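Production Baker (Cakes and Decorated Goods), Hakala Bakery, Puvasdale

Hakala Bakery supplies decorated cakes and chilled desserts to cafes, farm shops and caterers in Puvasdale and Leldale. A full-time production baker is required for the early shift, reporting to the production lead, Ourania Stefanou.

Duties

Scaling and mixing sponge, buttercream and fillings to standard recipes. Depositing, baking and depanning. Filling, masking and finishing small cakes by hand, including piped borders and fresh fruit. Completing batch sheets, allergen changeover records and refrigerator temperature logs. Cleaning down the assigned line at the end of each shift.

Weekly output is 1,000 small cakes in normal trading and rises in August, when annual leave is restricted.

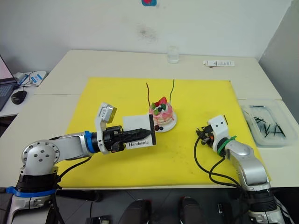 Applicants must have at least 2 years of experience in a commercial bakery or pastry kitchen and must be able to pipe consistently at production speed. A current food handler certificate is required by the start date. Working knowledge of metric recipes and baker's percentages is expected. Experience with planetary mixers and rack ovens is useful; training on the Grindley site equipment will be given.

The work involves standing for most of the shift, lifting sacks and trays, and regular contact with wheat flour, eggs, milk and nuts. It is not suitable for persons with allergies to these materials.

Hours and terms

Five shifts per week, 4 a.m. to noon, including alternate Saturdays. Paid breaks. The first 6 months are probationary. Protective clothing is supplied and laundered; safety shoes are reimbursed on production of a receipt. Parking is available at the rear of the Grindley site. There is no bus service before the start of the shift.

Selection

Shortlisted applicants will attend a paid bench trial with Nhi Phùng, consisting of one sponge mix, one buttercream and the finishing of a tray of small cakes. Aprons and tools are provided, but applicants may bring their own piping tips.

To apply, send a resume and the names of two references to Lambros Katsaros, Personnel, Hakala Bakery, Grindley site, Puvasdale. Applications close 31st May.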